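Friday, 14 December 2018

Slept badly and was up before the alarm. Frost on the car again. Got to Sulstead early enough to have the lunch table to myself for a while, and was glad of it, as the Hutchins order came in one short and I had to call them. They found it on the second van. Invoice number ends 774, paid, receipt is in the blue folder.

The plan was the same as last week: drinks at the back, snacks to the left, sandwiches in a basket, a tray in the middle to put a lunch together on. Urmila wanted the Cokes on the clear rack with the steps and she was right about that. Two rows of three, all the red bottles facing more or less the same way. The crackers and the small yellow boxes went in the white tray with the rest of the packets. I would have used a bigger tray. Keith Bellamy says people take more when it looks crowded, so I left it.

The sandwiches are the part I keep going back and forth on. I like the clear wrap because you can see what you are getting without picking it up. It does bunch up at the end, though, and I have never found a neat way to fold it. The round baskets are from Trullside and have held up well. I bought them two years ago and thought they would be coming apart by now.

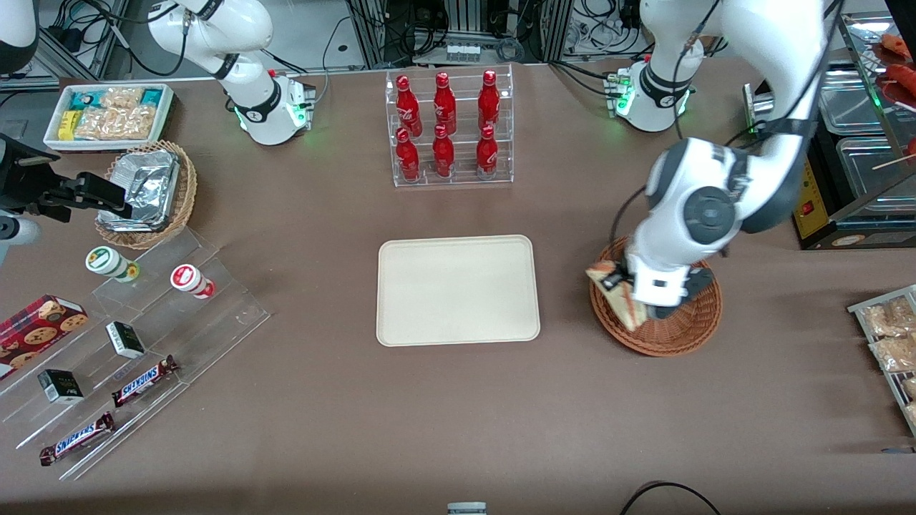
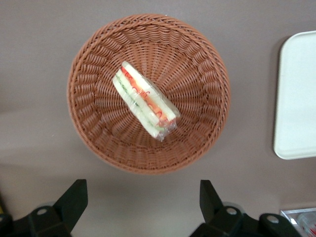 The lunch table, and a wrapped sandwich in one of the round baskets.

Keith stopped by before noon and asked if there was any egg. There was not. I put egg on the list for next time, along with napkins and another roll of wrap.

Cleared up after two. Wiped the table and took the trash down myself. Urmila drove the leftover packets over to Kovutano, where they have a late shift until Christmas. Spent $54 in all, a little under what I had set aside.

Home by five. It was already dark. Heated up soup and did not feel like much else. Called my sister, who is coming on the 22nd and not the 23rd, so the spare bed needs making up by next weekend. Need to ask Urmila for the rack back on Monday.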